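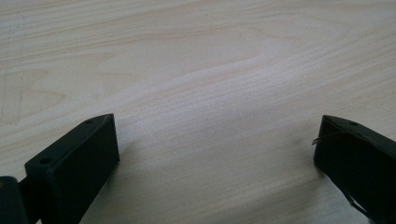 Expert directory: former mandates showing as current, and people missing from the country filter

Status: Solved
Product: Veltemer Directory, hosted
Area: Profiles, search and export
Opened by: Zulema Durán, Briment Institute
Handled by: Irfan Orakzai, Veltemer support

Zulema Durán
Original report

Hi all! First, a happy note before the complaint: our regional experts directory went live on Veltemer this month and the response has been lovely. Journalists are finding people by themselves, which used to mean an email to me and a day of waiting. A radio producer found our customs union specialist at breakfast time and had her on air before lunch. I was so pleased!

Now the trouble. The directory holds profiles of people who work on regional cooperation, trade, border questions, election law and so on. Most have had several posts over the years, and a good many have moved between a foreign ministry, an international body and a university. We enter each post as a mandate with a start year and an end year.

Since the launch, former mandates are turning up as current ones. One of our fellows left a mission as deputy head a good while ago and now teaches. His profile page is right. But in the search results, the line under his name still gives the mission post, as if he were sitting in that office today. That's awkward for him and more awkward for the person who really has the job. Her office has already written to us, very politely.

What I've tried so far:

Saved his profile again without changing anything. No difference.
Took the end year out, saved, put it back, saved. The line changed to his teaching post, and I did a small dance. Then I looked again in the afternoon and it was back to the mission post.
Logged out and looked in a private window. Same wrong line.
Asked a colleague to look from home. Same.

There is a second thing, which may or may not be related. When I filter by country, some people don't come up even though the country is on their profile. Every one I've found so far has a mandate covering more than one country.

We're publishing the speaker list for the Dirwood Forum from this directory, so I'd love to have it right before that goes out.

Irfan Orakzai
First reply

Hi Zulema, thank you for such a clear report, and congratulations on the launch! I've been browsing the directory this morning and lost far too long in the section on river commissions. It's a great collection.

I can see the wrong line in the search results too, so it isn't anything on your side. My first guess is the sort order of the mandates. The search card picks one mandate to show, and it should pick the one with no end year. If there's more than one of those, it takes the one you've marked as primary.

Could you check three things for me on the fellow's profile?

Is the teaching post entered as a mandate, or only mentioned in the biography text?
Is the box "Primary mandate" ticked anywhere?
In which order do the mandates appear in the editor?

Please leave the profile as it is for now. I'd like to catch it in the act.

Zulema Durán
Reply

Glad you like the river commissions! That section was a labor of love.

The teaching post is a proper mandate, start year and no end year. "Primary mandate" is ticked on the mission post. I didn't tick it, and when I untick it and save, it comes back. The mission post is at the top of the list, teaching is under it, then an advisory council, then his early ministry years.

I had a look at some other profiles while I was in there. Everyone who shows the wrong line has that box ticked on an old post. The people who show the right line have no box ticked at all.

Irfan Orakzai
Reply

Oh, that is very helpful, thank you! A box that ticks itself again means something is writing to the profile after you save. Do you have any import running? The old directory, perhaps, or a spreadsheet someone uploads?

Zulema Durán
Reply

We do! The Ruggiero fellowship program keeps its own list of fellows, and it feeds into ours. I thought that had been a one-time import when we moved over. I've just looked under Connections and it says "Ruggiero fellows, active, every afternoon." So there's my afternoon mystery.

The fellowship list records the post a person held when they were awarded the fellowship. It was never meant to say what they do today.

Irfan Orakzai
Reply

Found it, then - or found the first half of it. Here's what happens, as far as I can tell from the log:

The fellowship feed sends one post per person. It has no field for an end year. Our import treats a post from a feed as the primary mandate unless it's told otherwise. So every afternoon the award-time post gets its tick back, and the search card shows it. The end year stays on the profile page because the feed doesn't touch that field, and that's why the page looked right to you all along.

Please try this:

Go to Connections and open "Ruggiero fellows."
Under "When the record exists already," choose "Fill empty fields only."
Set "Mark as primary" to "Never."
Save, and then press "Run now" so we don't have to wait for the afternoon.
Untick the box on one profile, run it again, and see if it stays off.

Test with one profile before you do the rest, please.

Zulema Durán
Reply

It stays off! I ran the feed 2 times in a row to be sure and then made tea and ran it again for luck. The search line now gives his teaching post. I've written to the office that complained and they were charming about it.

I have quite a stack of other fellows to untick. Is there a quick way?

Irfan Orakzai
Reply

There is! In the profile list, filter by source "Ruggiero fellows," select all, and choose "Clear primary mandate" from the actions menu. It only clears that tick and leaves the posts and years alone. Anyone with two open mandates will need a primary chosen by hand afterward. You might have some of those, with university people who also sit on a council.

Now, the country filter. I compared a person who appears with a person who doesn't. The one who appears has the countries entered as separate tags. The one who doesn't has a single tag that contains the whole string, with the country names and the commas in it. The filter looks for a tag that matches one country exactly, so a long tag like that never matches anything.

Did those come in through the feed as well?

Zulema Durán
Reply

No, those came from our old directory, where countries were one long text box. Some of my colleagues wrote them with commas, some with slashes, and one dear person wrote "and" between every single one. I can see the long tags now that I know what to look for. They look so normal on the page!

Would splitting on "and" be a problem? I'm thinking of Bosnia and Herzegovina, or Trinidad and Tobago.

Irfan Orakzai
Reply

It would be a big problem, and I'm so glad you said so before I pressed anything. The split tool can take commas and slashes safely. For "and" I'd go through by hand with the tag editor, where you can type the country and pick it from the list.

One more case to watch for is a mandate that covers a region. If somebody was responsible for the whole of Central Asia, the region tag alone won't bring them up under each country. You can turn on "Include member countries" in the filter settings. You decide which countries belong to a region, under Regions, and I'd talk that over with your editors first. Those lists can be touchy.

Zulema Durán
Reply

Touchy is the word! We had a long and very good talk about it. For the regions, we're going with the membership lists of the bodies themselves, and where there are competing definitions we leave the region tag alone and enter the countries one by one. It takes longer, but each person's page then says exactly what they covered. I like it much better this way and I wish we'd done it from the beginning.

The commas and slashes are done with the tool. The "and" entries are done by hand, by me, with music on.

Now I've hit something new. I tried to export the Dirwood speakers for the printed program and got a white page saying "Error 500."

Irfan Orakzai
Reply

I see it in the log, and it's our fault. The export was still looking up the old long tags you've just split, and it fell over when it couldn't find them. I've rebuilt the index for your site. Could you try again?

Zulema Durán
Reply

Works beautifully. The names with accents came through too, mine included, and that's rarer than you'd think.

A small question while I have you. The short biographies in the export stop in the middle of a sentence for some speakers. One ambassador's ends on "and was instrumental in."

Irfan Orakzai
Reply

Poor ambassador! The short biography in the export is cut at 500 characters. If the field "Summary" is filled in, it uses that. If it's empty, it takes the opening of the full biography and stops when it runs out of room. So a written summary is the way to go for anyone who will be in print. The editor shows a counter under the field.

I've also put in a request for the cut to fall at the end of a sentence. I can't promise when that will come, but the people who build the export were keen on it.

Zulema Durán
Reply

Summaries it is. I'm asking the speakers to approve their own, and several have answered already with better ones than I'd have written.

For anyone who searches the forum with the same trouble, what worked for us:

Wrong current post in search results: look under Connections for a feed, set it to "Fill empty fields only" and "Mark as primary: Never," then clear the ticks from the profile list.
People missing from the country filter: look for long tags with several countries inside. Split commas and slashes with the tool and do "and" by hand.
Regional mandates: "Include member countries," after you've settled the lists under Regions.
Error 500 on export after splitting tags: ask support to rebuild the index.
Short biographies cut off: fill in "Summary."

Thank you, Irfan! The speaker list is up, everybody has the right job, and the program goes to the printer in November.

Irfan Orakzai
Closing note

Wonderful news, and thank you for the write-up - I've linked it from the help page on feeds. I'm marking this as solved. The sentence-end request stays open as its own ticket and you've been added as a follower, so you'll get a message when it moves. Have a great forum!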